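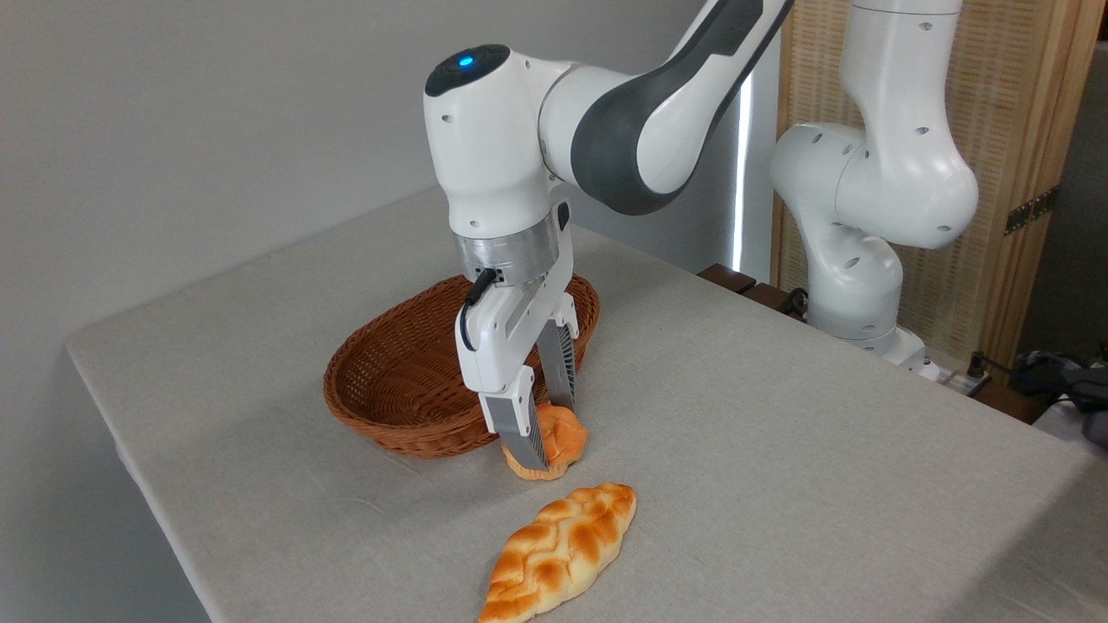
Fixing fault 419 (grip lost) on the bread pick, Goodall bench

Quick write-up while it's fresh. Will tidy later, probably won't.

What you get: arm goes down, fingers close on the roll, lifts, carries, gets to the basket, then stops dead on the way in. Pendant shows 419 GRIP LOST. Roll is either still in the fingers or halfway into the basket. Second arm stays parked the whole time, it's not involved, leave it alone.

Worse version of the same fault: no 419 at all, the roll gets squashed into the basket rim and the arm keeps pushing. Had that twice in April. If you see it, hit the e-stop, don't wait for the software to sort itself out.

Before you touch anything

E-stop in. Both arms, not just the one that faulted. They share the table and the Livgate cell controller will happily resume the other one if you only clear the first.

Don't pull the roll out of the fingers by hand with the gripper powered. The Gruvix controller retries the grip after a 419 and it doesn't tell you it's about to. Fingers closed on my thumb. Pads are soft enough, still hurt for the rest of the arvo.

Power the gripper down from the Kodgate screen (Tools, Gripper, Off), wait for the status to go grey, then take the roll.

Step 1. Look at the log, not the pendant

Pendant only shows the last fault. Open the Kodgate log and scroll back to the start of that pick. Two things to look for:

- a width reading that jumps while the arm is moving
- a force reading that drops to zero for one line, then comes back

Width jump means the roll shifted in the fingers. Go to step 2. Force dropping out and coming back is nearly always the cable. Step 3.

If you've got both, do the cable first.

Step 2. Roll slipping

Ours was this, mostly. Someone had set grip force to 80 percent for the braided loaf and the round rolls were using the same preset. Too much squeeze on something that narrows toward the top. Fingers ride up the crown, width changes, controller decides the grip's gone.

What to do:

Make a separate preset for the small roll. Don't edit the loaf one.
Drop the force. Start low and come up until it lifts clean.
Drop the pick height so the pads close lower down, below the widest bit. Come down 2 mm at a time. Do it slow, there's cloth on the table and the fingertips will catch it if you overshoot. A caught fold drags everything, basket included, and then all your taught points are rubbish.
Check the pads. Crumbs and glaze pack into the ridges. Old toothbrush, bit of warm water, dry them properly.

Run the pick with nothing else in the program. Just down, close, lift, hold. Hold it up there and watch the width number. Should sit still.

Step 3. Cable

Short black one at the silver collar, goes across to the gripper body. It has to bend every time the wrist tilts and ours was tight enough to tug on the plug.

Power off first. Then:

Unplug, look at the pins, plug back in till it seats.
Leave slack in the loop. Not heaps, or it'll snag on the basket rim.
Rotate the wrist by hand-guiding through the place pose, and have a look at the plug at the far end of the tilt. If it's pulling, re-route.

If force still drops out after that, swap the cable. Don't tape it. I taped it. Lasted a day.

Step 4. Re-teach the place

This is where the crushing came from. Place pose was taught with the basket further back and then the basket got moved. Nothing in the program knows where the basket is, it just goes to the point.
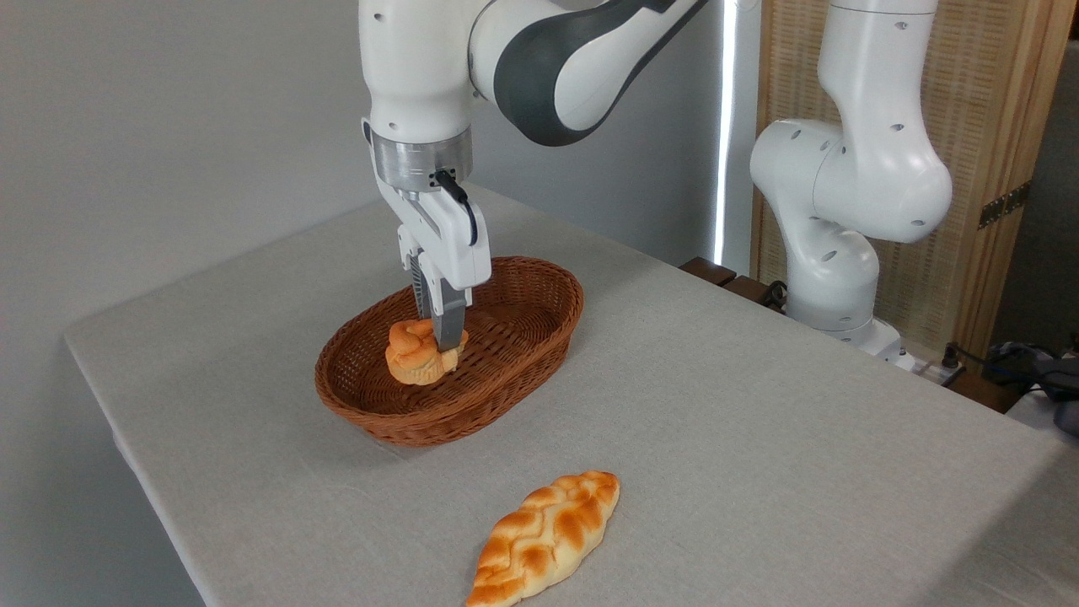
Gripper down at the basket, round roll at the fingers, braided loaf left out on the table.

Put the basket where you want it and mark the cloth. Chalk's fine.

Hand-guide the arm over with a roll in the grip. Look from the side, not from above. You want the roll clear of the rim on the way down, and the finger clear too, that's the bit I missed. Roll cleared, finger didn't.

Save three points: above, down, open. The open one needs to be a bit higher than the down one or the fingers shove the roll sideways when they let go.

Set the contact limit on the down move. Ours was off. Completely off, not high. In Livgate it's under Motion, Limits, per move, so turning it on for the pick does nothing for the place. Check each one.

Step 5. Test it

10 picks in a row at slow speed, hand on the e-stop. Any 419, start again from the log. No 419, bump the speed and do another 10.

Then one with the gripper open and no roll. It should fault. If it doesnt, grip checking is switched off somewhere and you've been testing nothing. Kodgate, Gripper, Verify On Close.

Then block the place on purpose. Upside down foam block where the roll goes, run it slow, confirm the arm stops on contact and stays stopped. Foam, not your hand.

Things that weren't the problem

Firmware. Updated it, no change.
Arm speed. Slowing it down hid the fault for a while, didn't fix it.
Stale bread. Spent a whole morning on this one. Fresh rolls do squash more at the same force, so re-check the preset if you swap batches, but a 419 on every second pick isn't the bread.

Still to do: loaf preset needs the same treatment, and the fault reset on the second arm shoud really be seperate from the first. Logged both with Goodall. If you get a 419 with a steady width and a steady force, save the log before you reset, the reset wipes it.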